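Sitida Facilities Help Desk
Ticket 200-31
Subject: Recycling still getting rejected after new sorting setup
Site: Narkthorpe building, ground floor break room
Status: Reopened
Priority: Low (changed from Medium by help desk, I did not ask for that)

Original request

Our recycling pickup was refused again. Gririco left the same orange tag as last time, with the box for "mixed material" checked and nothing written on the comment line. This makes three refusals since December. Each time I've been told the problem was solved, and each time the blue carts were left standing at the dock until the next pickup.

I'd like somebody to find out what is being put in the wrong place and at what point. I don't want another poster.

Help desk reply

Thanks for contacting us. Mixed material refusals are usually caused by users placing items in the wrong container. Please make sure all containers are clearly labeled and that users have been reminded of the sorting guidelines. A copy of the guidelines is attached. We will close this ticket in 3 business days if we don't hear back.

Requester reply

Please don't close it. I've read the guidelines. They are two pages long and the second page is about batteries.

The containers are labeled. We moved from the single tall bin to separate open baskets on the table, because the last answer on this same problem was that a single bin invites mistakes. Fine, we did it. I wasn't convinced then and I'm less convinced now. A basket with a sign tells people what you hope they'll do with their trash. It doesn't tell you what the night crew does with the basket afterward.

Steps tried so far:

Replaced the tall bin with baskets. Refused at next pickup.

Sent the reminder email with the guidelines. No change that I could see. Two people wrote back to ask if lids count as plastic, and I had no answer for them.

Asked Gririco for a photo of the load they refused. They said drivers don't take photos. The tag has a line for a photo number, so I don't know what that line is for.

Checked the baskets myself at the end of the day, four days running. Found one yogurt cup with yogurt in it. I can't believe a whole cart gets refused over a yogurt cup, but if that's the rule I'd like to see it in writing.

Help desk reply

Thank you for the additional details. Can you confirm that the signs on the containers are readable and match the categories on the Gririco service sheet? Unclear signs are the number one cause of sorting errors. 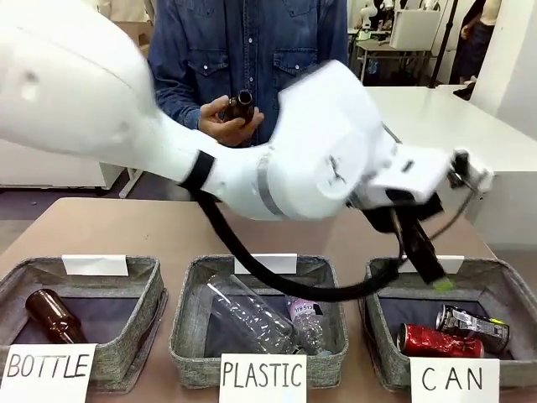 Sign wording is the one thing I'd be willing to look at, and I still doubt it explains anything. The service sheet says "glass containers," "rigid plastics" and "metal." Ours are handwritten in black capitals on white paper, and the left one says BOTTLE while the middle one says PLASTIC. I'll admit those two overlap. A plastic water bottle could go in either one and the person would be right both times. What's lying in the BOTTLE basket is a brown glass bottle, so that part is working as intended. As for readable, the letters are big and the signs are at the front where you'd look for them. There's also a small folded card at the back edge of each basket, blank on the side facing out. Those could carry the Gririco wording if you want both, but I'm not going to print anything until I know the wording is the problem.

So, yes, they're readable. Whether they match is up to you, and whether it matters is what I'm asking.

Help desk reply

We recommend changing BOTTLE to GLASS. This should resolve the issue. Marking as resolved.

Requester reply

Reopening. "Should resolve" was also the phrase used for the baskets.

I changed the sign to GLASS anyway, so that it can't be brought up again. Then I did what I asked for in the first place and followed one load through. I stayed until the Holanda crew came in for the evening clean. The baskets were taken to the dock one at a time. There are two blue carts down there, and according to the service sheet, one is for glass and the other is for plastic and metal together. Neither cart is marked. The lids are the same color. The glass went into the left cart, and so did the cans. The plastic went into the right one.

I asked how they know which cart is which and was told they go by whichever has more room.

That is one evening and I know it doesn't prove the other refusals happened the same way. But it would get you a mixed load no matter what the signs upstairs say, and I'd want it ruled out before anyone orders more baskets.

Requests:

1. Mark the two carts at the dock, on the lid and on the front, using Gririco's wording.

2. Give Holanda the service sheet. They say they never got one. I have no way to check that.

3. Ask Gririco in writing how much of the wrong material it takes to refuse a cart. The phone line gave me nearly 8 percent on one call and "any" on the next.

4. Tell me where lids go.

Help desk reply, May 14, 2026

Requests 1 and 2 have been forwarded to the dock team. Request 3 is pending with the vendor. For request 4, please refer to the attached guidelines.

Requester reply

Lids aren't in the guidelines. Leave this open until we've had two pickups in a row with no tag.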